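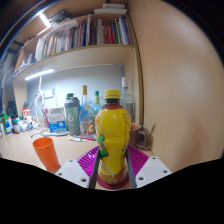 Bornimlow Building Services, Staff Discussion Board

Topic: Bottled drinks at evening meetings

Shanti Chauhan (moderator)
Colleagues are asked to comment on the proposal to end the purchase of bottled drinks for evening meetings, beginning in February. Under the proposal, pitchers of tap water and glasses would be set out in each meeting room. The current supply order with Urnico covers 102 meetings a year. Comments will be forwarded to the facilities office.

deskside_8
I support the proposal. The recycling bins on the second floor are full by 8 p.m. on most meeting nights, and half-finished bottles are left on the window ledges. Staff who want a sweet drink may bring one from home.

m.abdelaziz
I must disagree. A bottle with a screw cap can be closed and carried back to a desk. An open glass cannot. Last winter my section lost a keyboard to a spilled glass, and the replacement was charged to our own budget.

northstairs
Has the cost of washing been included? The second-floor kitchen has one small dishwasher, and it is already in use after lunch.

Shanti Chauhan (moderator)
Washing has not been included. I have asked for a figure. For reference, the order last year came to 1061 bottles, including those for the Senimo training days.

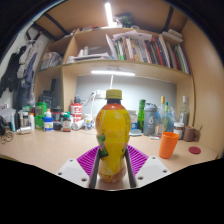

Bottled drink with yellow label and screw cap.

deskside_8
With respect to the previous comment on spills, lidded cups would answer the concern. The third floor has used them for over a year without complaint.

m.abdelaziz
The third floor has complained. The lids do not fit the larger cups, and the matter was raised at two section meetings. I would accept a smaller order of bottles, with water as the usual choice.

northstairs
A smaller order seems reasonable to me, provided the Senimo days are handled separately. Those visitors have no access to our kitchen.

Shanti Chauhan (moderator)
Both positions have been noted. Please send any figures on cups or lids to me by direct message before the end of the month. The topic will remain open until then.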